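Sivero (hand-held gripper kit)

Sivero is a hand-held gripper kit sold by Ristesness for recording two-handed work, later used to train robot arms. Sold in pairs, 1,638 per pair, no arm included. Black fingers, white housing.

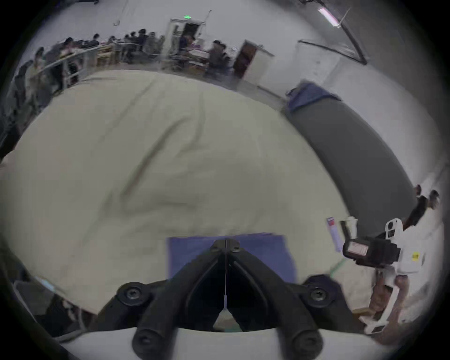 Use with fabric

Cloth folding is the most common job. One gripper pinches a fold, the other takes a corner. Operator works over a padded surface, both hands busy.
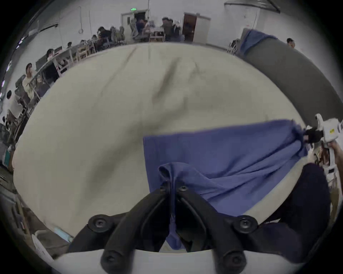 Samuele Costa wrote that thin cotton was fine but towels wore his wrist out by noon. Ristesness has since offerred a lighter handle, 389 extra. Finger plates are bolted on.

Reception

Reviews mixed. Tarach, a rival kit, costs more at 3,100 but comes with software. Setup of the Sivero is quick, manual is thin, spare parts slow to arive.

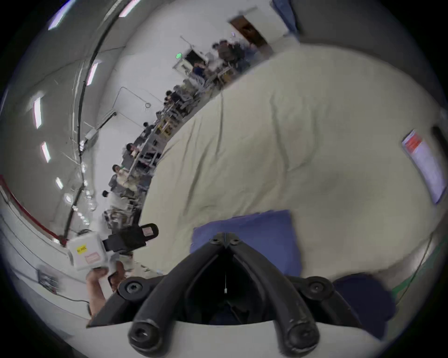

Sólveig Brynjólfsdóttir disagreed on the spares, hers came in August inside a week.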